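Give the slow shows their weeks back

Gelldale finished in October, and by the time the last episode went up most of the people I know who had started it were already done talking about it. All eight episodes arrived on one morning. I watched two that night, three the next, and the rest over a weekend when I had a cold. I liked it a lot. I could not tell you now what happens in episode four.

I don't think that is the fault of the writing. Gelldale is a careful program about a dairy town that loses its rail line, and each episode is built to stand up by itself. There are proper endings. Characters go away for an hour and come back changed. When you play them one after another, with the credits shrinking into a corner after five seconds, those endings stop working. The countdown starts, the next one opens, and whatever you were meant to be left with gets pushed aside by a recap you didn't need.

My argument is a simple one. Dramas like this should go out weekly, and the services that make them should stop treating the full-season drop as a favour to the viewer.

I know the case against. I have made it myself. I work odd hours and I was glad to be rid of fixed times when streaming came in. Nobody wants to go back to missing an episode for a dentist's appointment and having no way to see it. But weekly release doesn't take any of that away. The episode goes up, it stays up, and you watch it when you like. If you would sooner save the whole lot and watch it in a single weekend, you can wait until the end and do that. The people who want to binge lose a few weeks. The people who want to watch at the same pace as everyone else get something they can't have at all under the other system.

Compare Olau. It had a smaller budget, no stars to speak of, and a first episode that I would call hard going. It came out one episode a week for ten weeks. I nearly dropped it after the second. What kept me was a thread on a forum I read, where somebody had worked out that the clocks in the harbour office were wrong in every shot but one. By week five the thread had 700 replies. By the finale it had passed 3,000, and plenty of those were from people who had come in halfway and caught up so they could join. A show like that would have been dead inside a fortnight if it had been dumped in one go.

The forum is run by Shivam Chauhan, who has kept it going for years on donations and not much else. When I asked him how the Gelldale thread compared, he said it got to 200 replies and stopped. Most of those were posted in the first four days, and a good part of them were people asking other people to mark their spoilers. It is hard to have a conversation when one person has seen two episodes, another has seen six and a third has finished and moved on. Everybody is either holding something back or covering their ears.
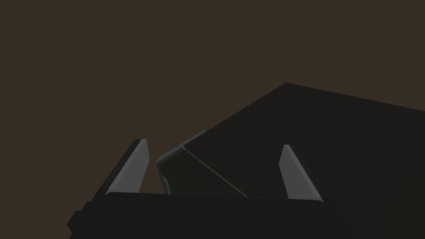 There is also the matter of how a show gets made once the people making it know it will be swallowed whole. I have noticed more and more series with a soft middle. You get a strong opener, two hours of people driving to places, and a finale that runs long. Writers will tell you they are making a ten-hour movie. I have sat through enough ten-hour movies to be wary of the phrase. A movie that long would be cut. An episode has a job to do in its own hour, and a weekly schedule punishes it quickly if it doesn't. If episode three is dull and the audience has seven days to think about how dull it was, some of them won't be there for episode four.

Mäkelä is the one people usually bring up against me. It was released all at once and it was a hit, and it is a very good detective series. I'd answer that it was always going to be watched in a rush, being a single case over six short episodes with a cliffhanger on every one. It is also the kind of thing you can only do once. The second season was handled the same way and I struggle to find anyone who remembers who did it. I had to look it up for this column and I had seen it.

Some services have tried splitting the difference. Gorkcombe put up three episodes at the start and then one a week after that, and I have no complaint about it. Three is enough to get over a slow beginning. I'm less keen on the halfway split, where you get five episodes, a gap of several weeks and then five more. That seems to me to have been designed around subscription renewals, and it gives you two short binges with a stretch in between where you forget everyone's name.

I accept there are programs it doesn't matter for. Baking contests, renovation shows, sitcoms you put on while folding the washing. Put those up however you like. Children's programs too, as any parent will have heard the same episode 40 times regardless.

But if a company has spent years and a great deal of money on a serious drama, it makes little sense to throw it out on one morning and have it gone from the front page before the end of the month. Gelldale has been renewed. The announcement didn't say how the second season will be released. I would like to spend eight weeks with it this time.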